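石材試験室 作業記録
2023年11月8日
件名:天板用石材の浸透性汚れおよび保護剤再塗布に関する確認

1. 経緯
7月に開始した天板用石材の汚れ試験について、保護剤「Mistura」を塗布した試験片の観察期間が終了したため、結果を記録する。対象は茶系の大理石、淡色の大理石、および比較用の花崗岩である。いずれもHuklow加工場で切り出した端材を用い、表面は本磨き仕上げとした。前回の記録では裏面の養生が不十分で、側面から吸い込んだ液が表面のしみと区別できない箇所があった。今回は側面と裏面を樹脂で封止してから試験に供している。

2. 試験片の準備
試験片は中性洗剤で洗浄し、水拭きの後、室内で乾燥させた。質量の変化が認められなくなった時点を乾燥完了とし、その後に保護剤を塗布した。塗布は不織布による手塗りで、余剰分は乾いた布で拭き取った。拭き取りが遅れた試験片に曇りが生じたため、当該品は評価から外し、再研磨の練習用として棚に戻した。番号332の試験片である。ラベルの下一桁がかすれているので、次に扱う者は台帳と照合のうえ書き直しておくこと。

3. 試験条件
汚れの材料は、食用油、濃く抽出したコーヒー、赤ワイン、醤油、レモン果汁とした。各材料を滴下後、時計皿で覆い、90分静置した。除去には水で湿らせた布を用い、研磨剤入りの洗浄剤は使用していない。除去直後と翌朝の二回、同一の照明下で目視により判定した。前回は窓側の机で判定したため、時刻による見え方の差が記録に混入した疑いがある。今後も判定は北側の作業台に統一する。

4. 結果
花崗岩は、保護剤の有無を問わず、いずれの材料についても翌朝には痕跡を認めなかった。
淡色の大理石は、未塗布品にコーヒーと赤ワインの輪郭が残った。塗布品では輪郭が薄く、斜めから見た場合に限り識別できる程度であった。
茶系の大理石は、判定が最も難しかった。地色が濃いためコーヒーと醤油の着色は目立たないが、食用油による濡れ色が残ると、模様の濃い部分と紛れる。脈の入った面では、滴下前の写真と並べなければ判断できない。判定者の間で評価が割れた試験片があり、これらは保留とした。
レモン果汁については、大理石のすべての試験片で艶の低下が生じた。保護剤は浸透を抑えるものであり、酸による表面の侵食を防ぐものではない。取扱説明書の文言にこの点が十分に反映されていないため、修正案を別紙に記した。

5. 色合わせに関する付記
Girnullow集合住宅の改修担当より、濃色の収納に茶系の天板を合わせた場合、汚れの見え方に影響があるかとの照会を受けている。当室の試験は石材単体で行っており、周囲の色を条件に含めていない。天板の見え方は下部の収納や背面の色に左右されるため、単体の判定結果をそのまま回答とすることは適当でないと考える。 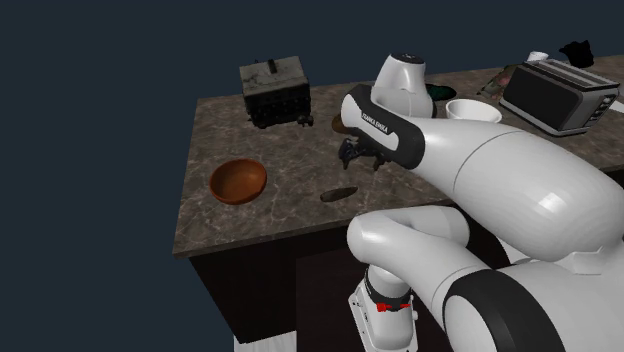 図1 茶系大理石柄の天板と濃褐色の下部収納。背景は濃紺。

回答にあたっては、色の組合せごとに大きめの試験板を立て、背面に色紙を置いて比較する方法を提案する。試験板の寸法は一辺200mmとし、現行の試験片より脈の流れが確認しやすいものとする。背面の色は濃紺、白、淡い灰色を用意する。色紙は反射の少ないものに限る。光沢紙では石の表面に色が映り込み、判定に支障が出ることを予備確認で把握している。

6. 再塗布の間隔
保護剤の再塗布時期は、水滴を置いたときの濡れ色の出方で判断する方法を継続する。日数のみを基準にすると、使用頻度の低い面まで一律に塗り重ねることになり、表面に残渣が溜まる。Jabłońska通りの展示室に設置した天板では、水栓の周囲だけ撥水が弱まり、他の面は初期の状態を保っていた。部分的な再塗布を行った場合の境界の見え方は未確認であり、次回の項目に加える。
なお、展示室の清掃に弱酸性の洗浄剤が使用されていた時期がある。艶の低下がこれによるものか、日常の摩耗によるものかは、現在の記録からは切り分けられない。清掃記録の写しを先方に依頼済みである。

7. 次回までの作業
保留とした試験片の再判定を行う。判定前に、滴下位置を記した型紙を作り直すこと。現行の型紙は角が丸まり、位置がずれる。
封止用樹脂の残量が少ない。同一銘柄で発注し、銘柄を変更する場合は本記録に明記すること。
艶の測定器は校正板に拭き傷が見られる。予備の校正板と読み値を比較し、差が認められた場合は本日の測定値に注記を付す。
試験片の保管期間は7年とする。茶系のものは乾燥棚の下段へ移した。淡色のものは判定写真の整理が済むまで作業台に残してある。

以上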